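The Box Comes Back: A Morning With the Woman Behind Praltby's Seed Library
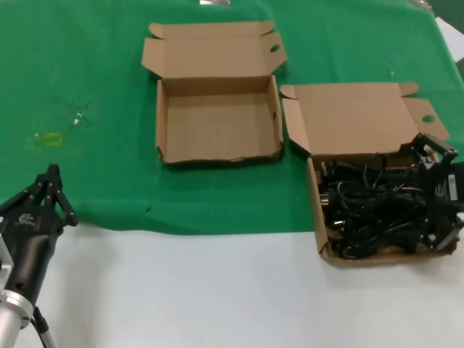 Cardboard boxes with fold-back lids, on a green cloth.

The first thing she wants to talk about is beans. I had come with a page of questions about how a person starts a seed library in a town the size of Praltby, and where the money comes from, and whether the neighbors thought she had lost her mind, and I got through none of them for the first half hour, because there was a jar of beans on the windowsill and I made the mistake of asking what they were.

"Those are greasy beans," she said, and when I laughed she looked delighted, as if she had been waiting all morning for someone to laugh at it. "They're called that because the pod has no fuzz on it, so it looks like somebody rubbed it down with butter. My aunt grew them up a fence. Her mother grew them up the same fence, or the fence that was there before that fence. I have never once seen them in a catalog under the name we used, and that's more or less how this whole thing got going."

The whole thing, for those who haven't come across it, is a lending library with seeds in it where the books would be. You sign up, you take home a few packets in spring, you grow what you grow, and in the fall you let a plant or two go all the way to seed and bring some back. There's no fee and no fine. She started it from her own kitchen table with 38 varieties, most of them her aunt's, and it now holds 698, stored in the back half of what used to be the Heydari shoe store on the main street. You can still see the slanted mirrors down near the floor, where people used to admire their feet.

She is a retired school secretary, and she asked me early on not to put her name in. "Everybody here knows who I am, and the ones who don't can come in and meet me," she said. "I'd like it to be about the seeds." I told her that was fine, and she poured me a second cup of coffee that I hadn't asked for but was very glad to have.

I wanted to know how she got from a fence full of beans to a storefront. She said it was mostly grief, at least at first. Her aunt died in August, right when the garden was at its most ridiculous, with tomatoes splitting on the vine and squash the size of a toddler, and the family had to decide what to do about the house. The furniture got sorted in a weekend. The garden was a different matter.

"My cousins are lovely people, but they're not gardeners, and they were ready to mow it," she told me. "I said, give me until frost. I drove over there every evening after work. I didn't know what half of it was! I'd pull a dry pod off something and put it in an envelope and write on the front, 'purple flower by the pump, tall.' I had envelopes in my coat pockets and in the glove box and one in the butter dish, I have no idea why. And the next spring I planted everything just to find out what I had."

What she had was too much of it. A single lettuce left to bolt will give you more seed than a household could plant in a lifetime, and she had eleven of them. So she began giving it away, first at her church, then at the post office counter until the postmaster asked her kindly to stop, and then from a card table on her porch with a notebook where people could write down what they took. The notebook is still in use, though it's the fourth one now, and she let me page through it. Someone had written "2 spoons of the red okra, thank you, my back is better," and under that, in a different hand, "glad to hear about your back."

The next part of the story involves a good deal of trial and error with storage, which she warned me would be boring and which I found I could have listened to all day. Seeds want to be cool and dry and left alone, and her first winter she kept them in glass jars in the cellar, where the lids weren't tight enough and a whole jar of marigolds went gray. After that came a chest of drawers, which the mice appreciated. A neighbor who worked in the warehouse at Domia, the housewares place out by the highway, brought her a stack of lidded plastic tubs with dents in them, and those have lasted. Inside the tubs the packets stand upright in rows by family, with beans and peas together, then the squashes, then the tomatoes and peppers, and then one tub marked "odds" that she says is everybody's favorite.

"People come in and go straight to the odds," she said. "You could have the finest carrot in the state sitting out and they'll walk past it for a packet that says 'found in Daddy's shed, maybe a gourd.' I understand it completely. I took one home myself. It was a gourd."

We talked for a while about returns, which was the question I'd been most curious about. It seems to me that the trouble with lending someone a seed is that the seed is gone the minute they use it. She doesn't worry about it nearly as much as I would. In a good year maybe a third of borrowers bring something back, and the rest forget, or have a wet summer, or eat the last bean without thinking. She was very firm that eating the last bean is no sin. The ones who do come back tend to come back with a grocery sack.

"There was a man who took four pepper seeds. He only had the one sunny window and he didn't want to be greedy. He came in that fall with an old coffee can full to the top. I said, sir, what have you been doing? He said he'd kind of gotten into it."

She is particular about a few things. Squash has to be kept apart from other squash or it will cross, and you won't find out until the following year when you cut into something that tastes like a wet sponge. She would like every packet to have a year on it. She doesn't care for the word "heirloom," which she thinks makes people nervous, as though they'd been handed somebody's good china. "It's a bean," she said. "If you drop it you can pick it up. I want kids putting their hands in it."

The kids, as it happens, do. The elementary school sends its second graders over each spring, and each child picks out one thing to grow in a milk carton on the classroom sill. She used to let them choose freely until a year when 60 of them chose sunflowers and the school ran out of windows. Now she steers them a little, toward radishes mostly, which come up fast enough for a person who is seven. There's a bulletin board by the door with their letters pinned to it. My favorite said only, "Mine died but I liked it."

I asked whether it had been hard to find the money for rent, and she made a face and then admitted it hadn't been as hard as she expected. The owner of the building lets her have the back half for very little. The front half is taken by Okton, a small repair shop for sewing machines and vacuum cleaners, and the two businesses have grown into each other over time. People waiting on a belt for their vacuum wander back and leave with kale. She sells tea towels at Christmas, hemmed for free on whichever machine up front has just been fixed and needs a test run.

By then the coffee was gone and it was close to noon, and two women had come in with a question about whether it was too late for collards (it wasn't). I sat and watched while she found them a packet, and then a second packet, and then walked them over to the odds tub, where all three of them stayed for quite some time. One of the women had grown up two roads over from the aunt's house, and remembered the bean fence, and said she'd been sent over as a girl with a dishpan to pick from it and had complained the entire way.

When she came back to the table I asked what she would tell someone in another town who wanted to start one of these. She thought about that longer than she'd thought about anything else I'd asked.

"I'd say don't wait for the building," she said. "I had a card table for six years and it was a perfectly good library. I'd say write down who gave it to you, even if it's just 'lady with the blue truck,' because later on you're going to want that more than you want the Latin. And grow the thing yourself before you hand it out, at least once, so you can tell people how tall it gets. They always ask how tall it gets."

I asked how tall greasy beans get. She said taller than my fence, whatever fence I had, and she counted some out of the jar into an envelope, wrote the year on the front, and had me sign the notebook before I left.

The seed library is open mornings, through the front door of Okton and straight on to the back. Bring your own envelopes if you have them.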